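Dalisay hanging cell

The Dalisay hanging cell is a small tabletop work cell used for practicing the handling of light cloth goods with a two-fingered hand-held gripper. It was first put together by Eltamell, a workshop known mostly for its sewing-room equipment, and it has been fussed over, rebuilt and generally well loved ever since.

Setup starts with the rail and its pegs, which are squared to the table edge and tightened by hand before a wrench goes anywhere near them. The fingers come next. Their pads should meet evenly, and a good test is to pinch something thin and soft near the tips, a loop of elastic for instance, and see whether it creeps.
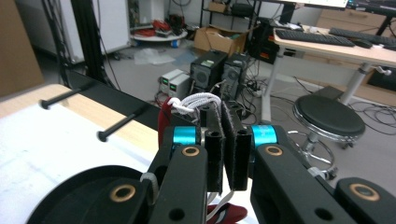
Marites Buenaventura would add that the pivots want a look before the pads do, and that she has watched people change perfectly good pads twice over when all the trouble was a little play in one joint.

Pads are checked every 1,000 grips and brushed free of lint (an old toothbrush does nicely!). Lint builds up faster with dark fabrics, and the Nakach handbook, a friendly old thing of 37 pages, asks for a brushing at the end of each day as well. Pivots get a wipe with a dry cloth and no oil, which would sooner or later find its way onto the goods.

The tray is set down last, once the stand is firm, and it is shifted a little at a time until the hanging cloth can settle inside the walls. The Hemier version of the cell, brought out one September, keeps the same order of work. 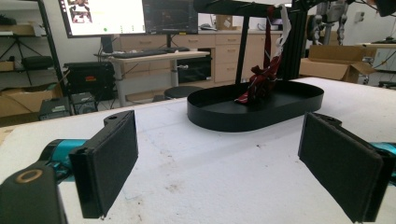

Fingers open on either side of the tray, with red patterned fabric gathered inside.

See also: Pad wear; Peg rail; Cloth handling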